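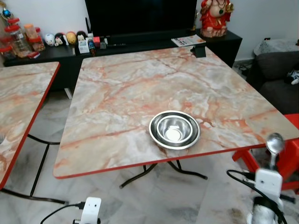
Stainless steel bowls on a folding table with a marble pattern.

Poria soup evenings come back in February

Sunday, December 9, 2018

The soup evenings in Poria will return in February, after a winter break of 2 months. The organizer, the neighborhood association Drundar, announced the new season on its website this weekend.

Last season 445 guests came to eat in the old school hall on Lamptey Street. This time the hall has places for 64 people each evening, and guests must reserve before they come. In the past many people had to wait outside in the cold, and the association received complaints about this.

The price of a meal stays the same, and children eat for free. The food shop Kedix will again give the vegetables and the bread. The town has also promised a support of 2000 dollars, which will be used for a new stove and for the heating of the hall.

Every evening there will be one soup with meat and one without. Guests are asked to bring their own spoon and cup. Reservations open in the first week of January, by telephone or at the Kedix counter.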